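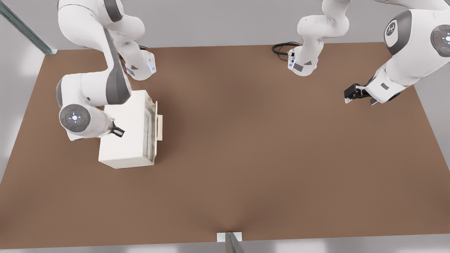

I said in January that I was done writing about serial links, and I meant it, and then I spent a whole morning on my knees in front of an electrical panel in Sirkbridge with a flashlight in my teeth. So we're doing one more.

The job was small. A packaging shop wanted power readings from all their machines in one place, so they could see which ones were eating electricity overnight. They already had meters on the feeders, the gray Söderlund kind that clip to the rail, and every one of them had an RS-485 port that had never had a wire in it. They also had a Stetov controller in the main cabinet with a spare serial port. You can see where this goes. Two-wire cable, daisy chain, Modbus RTU, poll everything every few seconds, home by dinner.

And it worked! On the first evening it worked beautifully. I watched the numbers come in, took my lunch box and drove home feeling pretty smug.

The next morning I had a message on my phone saying meter 49 was dead.

It wasn't the forty-ninth meter, by the way. The owner likes to number things by the bay they sit in, so the addresses jump all over the place. I've stopped fighting people on that. Modbus doesn't care, the label on the door matches the number in the software, and whoever gets called out in ten years will thank them.

Anyway, dead. Except when I got there it was fine. Green light, good voltages, sensible kilowatts. I stood in front of it for a quarter of an hour like somebody waiting for a bus. Then one of the big compressors kicked in and the reading froze, the error counter on the controller started climbing, and a minute or so later it came back by itself.

Noise, then. Everybody's first guess, mine too. I checked the obvious stuff. The cable run was 138 feet end to end, so length was no problem at all at 9600 baud (you can go thousands of feet at that speed if you treat the wire decently). Shield grounded at the controller end only, good. Twisted pair, good. It did cross over some motor cable in the overhead tray, but at a right angle, and I'd put it there myself and was a little proud of it.

I dropped the speed to 4800 anyway. No difference. I put it back.

Then I started pulling meters off the chain one at a time, working backward, which is boring and which I should always do first and never do. With the last one off, 49 still dropped out. With the next one off, still dropping. Then I took the cable out of a little Stustov converter box somebody had left mounted in the side cabinet, left over from an older data logger, and the whole line went quiet and clean. Compressor on, compressor off, not a single error.
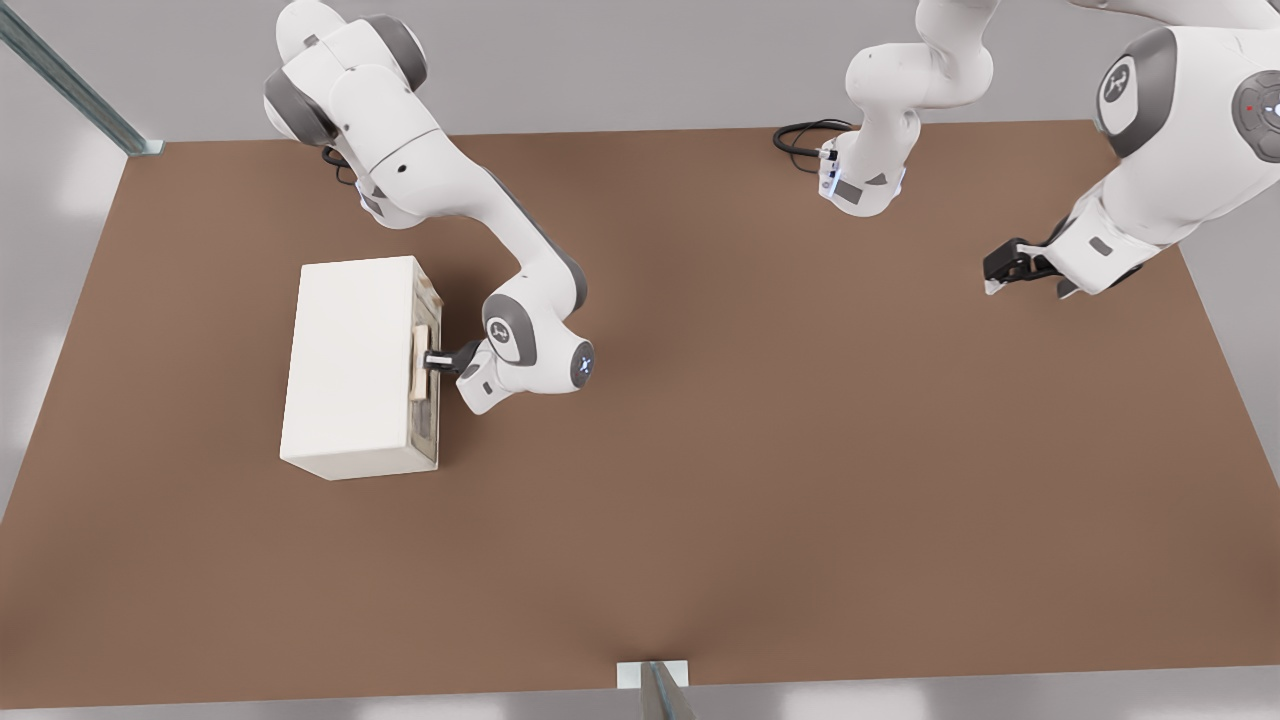 Two arms over the table, the left one with the box.

I had wired through that converter's terminals as a handy place to join two pieces of cable. It had no power going to it. I figured a box with no power is just a terminal strip, right? Well, no. The thing has a 120 ohm termination resistor on a jumper, and the jumper was on, power or no power.

So now count them up. I had one resistor at the controller, one at the far meter, and a third sitting in the middle of the line where I'd never have looked for it. An RS-485 line wants two, one at each physical end. Put in 3 and the drivers are pushing into 40 ohms when they'd like to see 60. Most of the meters could manage that. Number 49 apparently had the weakest driver of the bunch, or the tiredest terminals, and any extra noise was enough to push it over.

The maddening part is that I own an ohmmeter. It was in the bag. Power everything down, put the probes across A and B at any point on the line, and you should read close to 60 ohms with two resistors fitted. If you see 120, one's missing. If you see 40, you've got an extra. It takes less time than finding the flashlight, and I'd have been done before the coffee went cold.

A couple of you will want to ask about biasing, and fair enough. The Stetov has pull-up and pull-down resistors you turn on in the port settings, and I had them on already. With too much termination on the line the bias gets weaker as well — the idle voltage between the two wires sags toward zero, and then a receiver can start seeing bits that aren't there. I measured the idle voltage after the fix and it had come up nicely. I didn't measure it before, so I can't give you a comparison, and yes, I'm annoyed about that too.
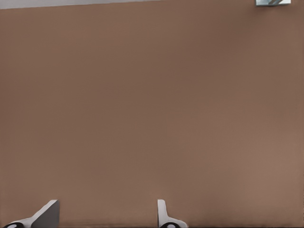

Ilse Tarrant

A few other things from the same job, in no real order.

The A and B markings on the meters are the opposite of the ones on the controller. This is so common that I don't even get mad anymore. I land one meter, see if it talks, swap the pair if it doesn't, and then write the wire color on a piece of tape inside the door. Swapping the pair won't hurt anything, so don't be scared to try it.

Run a third conductor for the signal common. I know the diagrams show two wires, and I know it often works with two wires. I've been bitten by ground differences between cabinets enough times that I buy the cable with the extra conductor and don't discuss it.

Set your response timeout longer than you think you need. I'd left it at the default and a meter that went away was holding up the poll for all the others, with 3 retries each time before it moved on. I raised the timeout, cut the retries to one, and told the controller to skip a missing meter for a minute before asking again. That way one bad device doesn't make the whole screen look stale.

Oh, and the register map in the manual starts counting at one while the controller starts at zero. I got frequency where I was expecting voltage, so for a moment it looked like the whole building was running on 60 volts. I did laugh.

The converter box is out of the cabinet now. I put a proper pair of terminals in its place, labeled both sides, and drew the chain on paper in the order the cable really goes, with a little R at each end where the resistors are. The drawing is in the door pocket. I took the converter home and it's in the drawer with the other converters, jumper off, with tape over it.

Next time I'm in Sirkbridge I want to look at how long the full poll takes now that the line is clean. I think there's room to go to 19200, but the owner is happy and the readings are steady, so I may leave it alone.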